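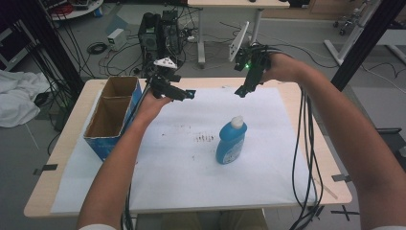
再生樹脂ボトル工場 見学報告

11月、Zuvsideの飲料・洗剤用ボトル成形工場を見学した。対象は再生PETを用いるブロー成形ラインと、併設の検査室である。案内は生産技術担当のMarlene Nguyen氏。所要時間は60分、参加者には事前に保護眼鏡と耳栓が配布された。

1. 原料受入
再生ペレットはフレコンバッグで搬入され、ロットごとに水分率と色調を測定する。乾燥は除湿ホッパー式。再生材は固有粘度のばらつきがバージン材より大きく、乾燥不足のまま溶融すると加水分解で粘度がさらに低下する。受入時の水分率が社内基準を超えたロットは、乾燥時間を延長して再測定に回す。

2. 成形
射出成形機でプリフォームを作り、別工程の延伸ブロー機で容器形状にする二段方式を採る。延伸ブロー機はEhlersと呼ばれるラインに3台あり、見学時は1台が金型交換で停止していた。稼働中の号機の生産速度は毎時1,030本。加熱部は赤外線ランプで、ゾーンごとに出力を設定する。着色品は赤外線の吸収率が色によって異なり、色替え後の条件出しに時間を要するという。

金型の冷却水配管は更新直後で、継手の型式が旧配管と混在していた。保全側では次回の定期停止時に統一する予定とのこと。

3. 検査室
抜取品について、肉厚、垂直荷重、落下、キャップの開栓トルクを測定する。肉厚は磁気式の測定器を用い、胴部と底部の周方向で値を取る。底部ゲート周辺は結晶化による白化が出やすく、目視限度見本との照合も行っていた。限度見本は経時で黄変するため、定期的に更新する。

保管棚には過去のロットの保存サンプルが800本ある。棚番号と製造記録は管理ソフトGrulusで紐付けられ、苦情受付時の照合に使う。検索画面の実演では、ロット番号の入力から棚位置の表示までに待ち時間はほとんどなかった。

4. 質疑
再生材比率の上限について質問が出た。回答は、透明品では外観、着色品では落下強度が制約になるというもの。軽量化品のMamoシリーズでは首部の寸法を変更しており、充填側の設備改造が必要になる。既存顧客への切替時期は未定である。

ラベルの剥離性については、アルカリ洗浄での糊残りを評価中との説明があった。試験条件の詳細は非公開。

見学通路は成形エリアの上部にあり、延伸ブロー機の金型部は死角になる。型開閉の動作を確認したい場合は、通路端の窓側に立つとよい。次回の受入枠は工場の総務窓口で申し込める。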